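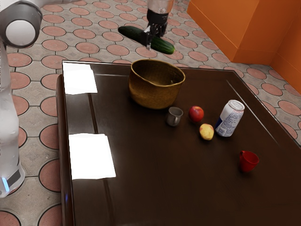
Robots at work — what do they do all day?

Let's visit a packing shed in Badcombe. Fruit and vegetables come in on one side, boxes go out on the other. In between: people, belts, and since September, two robot arms.

What's a robot arm? A machine with joints, a bit like your shoulder, elbow and wrist. At the end is a gripper. That's the hand. Sort of.

Picking things up is easy for you. You've practiced since you were a baby! For a robot it's hard. A cucumber is long and bumpy. An apple rolls. Squeeze too hard — squash. Too soft — splat, on the floor. So a lot of the practice happens inside a computer first, with pretend food and pretend tables. Drop a pretend peach 600 times and there's no mess to clean up.

Before the robots, Natália Rusnák lifted vegetables into boxes all day long. Sore back, sore wrists. Now she checks the boxes instead, and stops the arm when it gets stuck. It gets stuck quite alot. Bags are the worst.

Does she like it? Mostly. "My back is better," she says. "But I used to chat more. Now I'm watching a screen."

Did anyone lose their job? Good question to ask, always. At this shed 20 people used to pack. Some moved to other jobs in the building. Two left and were not replaced. Heriberto Ñahui went on a course and now he fixes the grippers.

Words to know
Gripper — the part that holds things
Simulation — a pretend world in a computer
Automation — when machines do a job that peple used to do

Try it! Pick up a grape with kitchen tongs. Now a potato. Now the grape agian, eyes shut.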